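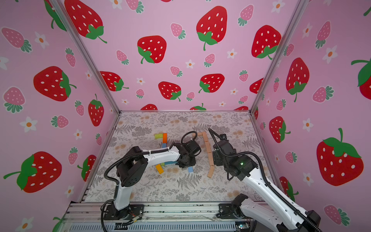 Small wooden blocks on a tabletop, strawberry wallpaper behind

Sanctions waiver expired, payment still held by bank

Rehema Rashidi
April 2021
My employer, Gerkholm, sold spare parts to a buyer in a country under partial trade sanctions. The goods were covered by a waiver when they shipped in November. The waiver has now lapsed and our bank is holding the final payment. Does the lapse make the payment illegal, or does the shipping date control? The contract is 181 pages and says nothing on this.

Shabani Ndung'u
Depends on the waiver text. Look for a "wind-down" clause. Many waivers allow payment for goods delivered before expiry, but only up to a set date. If there is no such clause, you may need a specific license to receive the money. Do not ask the buyer to route it through another bank while it is held. That can be treated as evasion, even when the original sale was lawful.

Akinyi Okoth
Same thing happened to us at Vellow. Took 4 months. Keep calling.

Agustina Cáceres
Adding to Shabani's answer: send the bank's compliance desk the waiver, the invoice, the bill of lading and proof of delivery in one file. We sent ours in pieces and the review restarted 2 times. Also check whether the buyer's own bank was listed after November. A listed bank is a separate problem, and the waiver for the goods may not cover it.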